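Februar, abends, kurz nach neun

Endlich ist es still im Haus. Der Tee ist viel zu stark geworden, weil ich den Beutel vergessen habe, aber ich trinke ihn trotzdem und schreibe auf, was mir seit dem Nachmittag durch den Kopf geht. Unsere Große hat heute zum ersten Mal ihr eigenes Taschengeld bekommen, und ich war aufgeregter als sie!
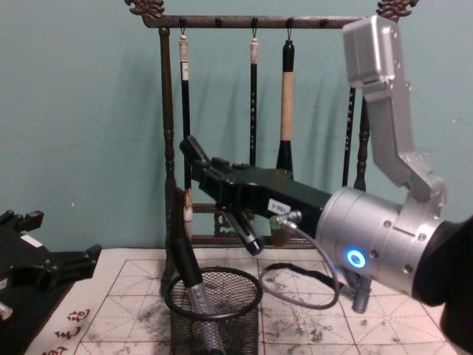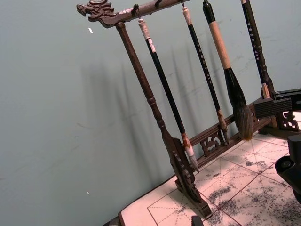
Wie viel Taschengeld soll ein Kind bekommen, das gerade 8 geworden ist?

Wir haben uns auf zwei Euro in der Woche geeinigt, immer am selben Tag, ohne Bedingungen und ohne Abzug, wenn das Zimmer aussieht wie nach einem Sturm.

Bis wir so weit waren, hat es allerdings gedauert. Mein Mann wollte das Geld lieber monatlich auszahlen, damit sie das Einteilen lernt, und ich habe an mich selbst in dem Alter gedacht (alles weg am ersten Nachmittag, meistens für saure Schnüre) und gesagt, dass ein Monat für ein Kind eine halbe Ewigkeit ist. Dann ging es noch um die Frage, ob sie dafür den Tisch decken muss. Ich finde, der Tisch gehört uns allen, und gedeckt wird er auch von uns allen, ob nun Münzen im Spiel sind oder nicht. Er hat eine Weile gebrummt und dann genickt, und beim Abwasch hat er noch einmal davon angefangen.

Sie selbst hatte natürlich längst gerechnet. In der Pause war offenbar von einem Kind die Rede, das einmal 200 Euro zum Geburtstag bekommen hat, und seither rechnet sie bei allem mit, was etwas kostet. Beim Mittagessen hat sie mich gefragt, wie lange man sparen muss, bis man 1.000 Euro hat. Ich habe es ihr auf dem Rand der Einkaufsliste vorgerechnet, fast zehn Jahre, und sie hat mich angeschaut, als hätte ich mir das persönlich ausgedacht. Dann wollte sie wissen, ob sie mit achtzehn überhaupt noch bei uns wohnt. Da musste ich kurz in den Topf schauen und sehr gründlich umrühren.

Am Nachmittag sind wir zusammen zu Mokent gegangen, dem kleinen Laden an der Ecke, und ich hatte mir fest vorgenommen, den Mund zu halten. Das war schwer! Sie stand eine Ewigkeit vor dem Regal mit den Radiergummis, hat einen in Form einer Ananas genommen, wieder hingelegt, noch einmal genommen. Ich wusste genau, dass er schmiert, wir hatten so einen schon. Gesagt habe ich nichts. Sie hat bezahlt, das Wechselgeld nachgezählt und den ganzen Heimweg die Faust in der Jackentasche gehabt, damit ja nichts herausfällt. Zu Hause lagen dann 37 Cent auf der Fensterbank, aufgereiht nach Größe, und die Ananas daneben.

Der Kleine hat geweint, weil er auch Geld wollte. Ich habe ihm einen Knopf aus der Nähdose angeboten, das hat für eine Viertelstunde gereicht, und danach haben wir eben Kaufladen gespielt, bis die Nudeln fertig waren. Mit fünf soll er auch anfangen dürfen, mit fünfzig Cent vielleicht. Das müssen wir noch besprechen.

Meine Mutter meinte am Telefon, bei uns hätte es früher nichts gegeben und wir seien auch groß geworden. Da hat sie ja recht, aber an die sauren Schnüre erinnert sie sich offenbar nicht mehr, und ich habe sie nicht daran erinnert.

Morgen unbedingt Kleingeld besorgen, mein Portemonnaie ist leer. Und das Glas mit dem Schraubdeckel auswaschen, das will sie als Spardose haben.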